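Wameck 客房清洁自动化项目 岗位影响专题会议纪要

日期:2019年2月11日
地点:Evham 楼二层会议室
出席:客房部、工程部、人力资源部、信息部、职工代表、Nicholas 公司实施组
记录:客房部文员岗
分发:出席各部门,Lultunden 分部抄送

一、上次会议遗留事项

1. 卫生间作业标准动作表已由客房部修订,版本号升为2。修订内容限于洗手盆、台面、马桶外侧三节,其余章节沿用旧版。
2. 职工代表要求书面说明示教岗的工时归属。人力资源部已答复:示教工时计入正常出勤,不占用个人培训学时。职工代表对答复无异议,此项关闭。
3. 工程部提出的示教间插座改造尚未完工,转入本次第五项。

二、示教采集进展

实施组汇报:截至会前,已入库有效片段302条,退回135条。退回原因按类别登记,主要为标记块被前臂遮挡、动作中断、起止点未按规定停顿。夹爪由清洁员双手各持一只,按日常习惯完成作业,不要求模仿机械动作。

客房部说明,目前采集集中在洗手盆区域。盆沿宽平,肥皂、龙头与下水口之间距离小,左右手分工在此处差异最大,不同员工的做法也不一致。实施组希望保留这种差异,客房部则希望先统一到标准动作表。经讨论,双方同意两类片段分别建目录,不混合入库。

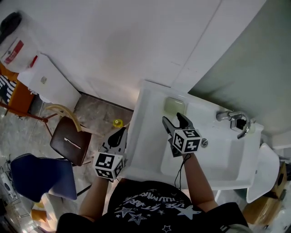 图1 洗手盆工位,双手持夹爪作业

信息部询问片段中是否出现员工面部。实施组答复,头部视角向下,一般不拍到本人面部,但镜面和他人经过时可能入画。会议要求在入库前增加一道人工检查,由信息部指定专人负责,检查记录与片段编号对应保存。

三、岗位与工时变化

人力资源部通报以下情况:

1. 参与示教的清洁员当班客房定额相应下调,差额由同班组其他人员分担。班组反映,下调额度在排班表上有体现,但周末退房高峰时未能执行。客房部承认此情况,高峰日起暂停安排示教。
2. 示教岗目前无单独岗位名称,工资单上仍列为客房清洁。职工代表认为,示教人员承担的工作与清洁不同,包括设备佩戴、校准、重复同一动作,应有对应的岗位说明。人力资源部同意起草,名称暂用“作业示教员”。
3. 岗位津贴拟定为每月400元,按实际参与示教的月份发放。津贴是否计入加班基数,人力资源部与财务核对后书面答复。
4. 职工代表提问:自动化设备投入使用后,客房清洁编制是否缩减。人力资源部答复,本项目试点期内不以设备投入为由调整编制;试点期结束后的安排尚无方案,形成方案前须先征求职工代表意见。职工代表要求将此答复原文写入纪要,已照录。
5. 年龄较大的员工对参与示教有顾虑,担心不参与会影响考核。会议明确,参与示教为自愿,不参与者考核口径不变。客房部须在班前会上口头传达一次,并张贴书面通知。

四、劳动保护与疲劳

持夹爪作业与徒手作业相比,手腕负荷增加,手臂前伸时间延长。班组反映,连续作业后前臂酸胀,右手侧线缆垂在小臂上,转身时需要留意。实施组提出两种改法:一是将线缆沿前臂固定,二是改由肘后走线。工程部倾向前者,理由是穿脱快。先按前者试用,下次会议听取班组意见。

关于低头姿势,客房部要求单次连续示教时长写入作业规程,到时必须停顿休息,不得以补足片段数为由延长。实施组原按片段数量下达任务,自本次会议后改为按时段下达。

五、示教间环境

示教间的卫生间设施包括洗手台、马桶和弧形玻璃淋浴间,与客房布局不完全一致。工程部指出,客房的洗手台型号不止一种,仅在示教间采集,投入使用后可能出现偏差。实施组认为现阶段可以接受,后续再到实际客房补采。 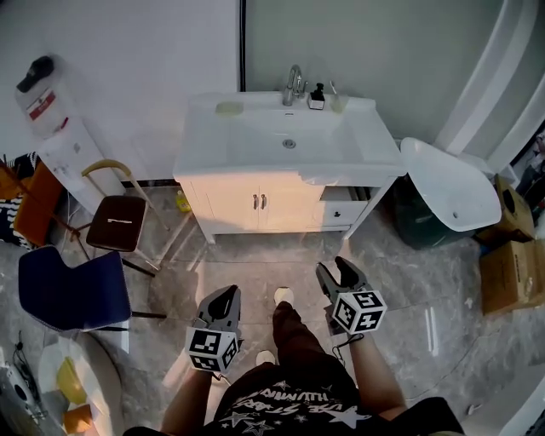

客房部对补采提出条件:只能使用当日停售的房间,进房前后由领班签字,不得影响正常交房。实施组接受。补采所需房间由客房部按周提供清单,Lultunden 分部是否参与补采,由该分部自行书面回复。

插座改造由工程部继续推进。完工前,示教间内用电设备的线缆应贴墙走线,不得横穿通道。地砖表面较滑,冲洗类作业结束后须先拖干,再进行下一段示教。示教人员一律穿防滑鞋,鞋由公司发放,更换周期与客房部工鞋相同。

六、质量判定权

目前片段是否合格由实施组单方判定。班组反映,部分被退回的片段按清洁标准属于合格作业,员工对退回理由不清楚。会议决定:

1. 退回理由分为“采集原因”和“作业原因”两类,分别填写。
2. 作业原因的判定由客房部领班作出,实施组不再单独判定。
3. 退回率不与个人考核挂钩,不在班组内公布个人数据。

实施组对第2条保留意见,认为会延长入库周期。会议维持该决定,试行后复核。

七、行动项

1. 作业示教员岗位说明初稿,人力资源部,下次会议前提交。
2. 津贴与加班基数关系的书面答复,人力资源部会同财务,2月内。
3. 入库前人工检查流程,信息部,2月内。
4. 线缆沿前臂固定的试用,实施组、工程部,即行。
5. 自愿参与的书面通知,客房部,即行。
6. 单次连续示教时长上限,客房部提出,职工代表会签。
7. 退回登记表改版,实施组,改版后旧表停用。
8. 插座改造完工时间,工程部书面报客房部。

八、其他

职工代表询问采集数据的归属。信息部说明,合同中有约定,条文摘要将随下次会议材料发出。Nicholas 公司实施组补充,片段按编号存储,不与员工工号关联;排班表与片段编号的对照由客房部单独保管,实施组无权调阅。

对本纪要有异议的,请以书面形式交客房部文员岗更正。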